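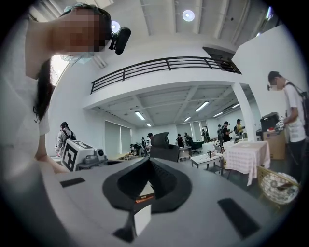 A white short-sleeved shirt and a long ponytail, right for the warmer days.

Spring Clothing Swap
26 Apr 2019

Our thanks to everyone who came along to the Mumska clothing swap – what a lovely, noisy morning it was! Loretta Mahmoud had the rails up before breakfast, and 156 pieces went home with new owners, including a green raincoat that three people had their eye on (Booker Tran got it in the end). Winter coats left over from March have gone to the shelter on Malitia Street. We still have 17 odd gloves at the front desk, so do come and look through them – Rochelle will keep them until the end of next week.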